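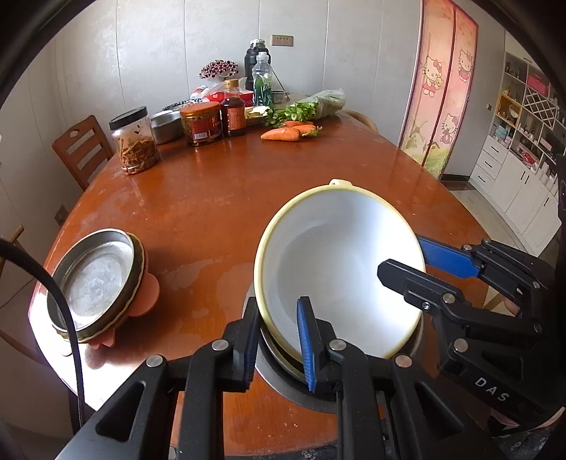 Members are asked to comment on the draft rental schedule for receptions booked through the Skondville hall, which takes effect in February. The matter before us is whether the house should continue to supply serving pieces for the wedding package or require couples to rent them from Hustlow. Under the present list, each buffet station receives one large, deep bowl, white inside with a pale yellow rim, of the kind set over the gray metal basin. Couples have asked for pieces that suit a formal table, and the office would like a record of views before the schedule is printed.
Posted by: hall_bookings

Reply from: linen_and_lace
Thank you for opening the matter to comment. My firm has dressed receptions at the hall for several seasons. I support moving to Hustlow. Their footed glass bowls photograph well beside the cake, and the head table should match the stations. Couples pay a considerable sum for the room and are entitled to a consistent appearance.

Reply from: reception_desk_4
I must disagree with the previous post. The Hustlow quotation for a full reception came to 1,738 dollars, including delivery and a breakage deposit. The house pieces are included in the package at no charge. Our most common complaint from families concerns fees added after the contract is signed, and this would be one more.

Reply from: hall_bookings
For clarity, the quotation of 1,738 dollars covered flutes, cake stands and chargers as well. The serving pieces alone were quoted at 886 dollars. Both figures are before tax.

Reply from: reception_desk_4
The correction is noted. My position is unchanged. 886 dollars for salad bowls is not a sum I would care to explain to the parents of the bride.

Reply from: northside_catering
Kitchen staff have a practical interest in this. Glass serving pieces must be washed by hand and returned in their crates by 10 a.m. the following morning. The house pieces go through the machine. If the rental proceeds, the schedule should state plainly who is responsible for washing and packing. It was left unstated when the Gromex chafing dishes were brought in, and my staff remained until 1 a.m.

Reply from: linen_and_lace
The Gromex arrangement was poorly written, and I do not defend it. Hustlow accepts pieces rinsed but unwashed, provided the couple selects that option at booking. I would ask that the two suppliers not be confused.

Reply from: northside_catering
Then the option should be printed in the schedule. Couples do not read the supplier's terms, and in my experience neither do planners.

Reply from: Vũ Paper and Favors
We supply place cards and favors and have no stake in the bowls. May we ask that the deadline for choosing table pieces be the same as the deadline for final guest numbers? At present one is 60 days before the event and the other is 30. Color choices for the cards depend on the table, and we have reprinted a full order twice for this reason.

Reply from: hall_bookings
A single deadline of 30 days would be acceptable to the office. Would it be acceptable to Hustlow?

Reply from: linen_and_lace
I believe they require 60 for weddings in June and September — I will ask for this in writing. For the remaining months 30 should present no difficulty.

Reply from: reception_desk_4
If the office intends to proceed, I request that the rental be listed as an optional upgrade, with the house pieces remaining the standard. Toasting flutes are already handled in this manner and the form has a space for it.

Reply from: hall_bookings
The request will be entered in the draft. Comments on the washing clause are still invited, in particular from caterers who have worked with Hustlow at other halls.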